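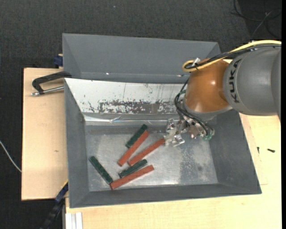 4.2 What people do with a bin when you leave them alone

So let me back up to the sorting sessions, which I skipped over in Section 3 and which ended up eating most of November. The setup could hardly be simpler. You get an open gray bin with six bars in it, three red and three dark green (Figure 4), and a second gray bin right behind the first. I asked people to "put these away the way you'd want to find them." That was the whole instruction. Fredy Bedoya, who ran half of the sessions with me, wanted to add "neatly" and we argued over it for an entire lunch. I won, and I'm still glad, though I'll admit his version would have made the coding a lot easier (more on that in 4.4).

We ran 119 people through it. I expected color to win by a mile. If you hand somebody two colors and two bins, what else would they do? And yes, plenty of them went straight for it, reds in one bin and greens in the other, done before I'd found my pen. But 29 people never used the second bin at all! They squared the bars up where they were, all lying the same way, and looked at me like I was the one holding things up. When I asked why, the usual answer was some version of "well, they fit."

I love that answer, and I think it matters for the argument in Section 2. Most of the earlier writing on household tidying (mine included, sorry) treats sorting as the main event and straightening as a kind of cleanup afterward. For these folks straightening was the job. A bin full of bars lying at odd angles bothered them, and the mix of colors didn't bother them one bit. One woman told me her kitchen drawers work the same way: forks and spoons can share, but everything had better point at the wall.

Then there were the 11 people who alternated, red, green, red, green, right across the floor of the bin. We had no category for this going in. Fredy filed the first one under "other" and by the fourth we gave up and made a code for it, "striping," and went back through the earlier notes to see if we'd missed any. Several stripers said they were making it pretty. A couple said it would be easier to see if one went missing, and when I tried it at home with my daughter's crayons I had to agree with them.

A word about starting positions. Every session began with the bars leaning this way and that, some right up against each other, and we redid the layout between participants by eye. I know, I know. We had a paper template from the Punby study and I hated it, because the bars came out looking placed and people kept asking whether the pattern meant something. Laying them by eye got rid of the question almost completely. The price is that no two people met exactly the same bin, and a reader who wants tight control over that should look at our Shehu sessions in 4.3, where we did use the template.

Two sessions were dropped, both for interruptions (a fire drill, and a phone call that went on past the half hour). Everything else is in. Times are reported from the first touch of a bar to the moment the person said they were finished, and that includes the dithering, of which there was a lot. People pick a bar up, hold it over one bin, put it back where it was and start somewhere else. I'd first planned to trim all that out as noise, and Fredy talked me into leaving it alone. He was right about that one.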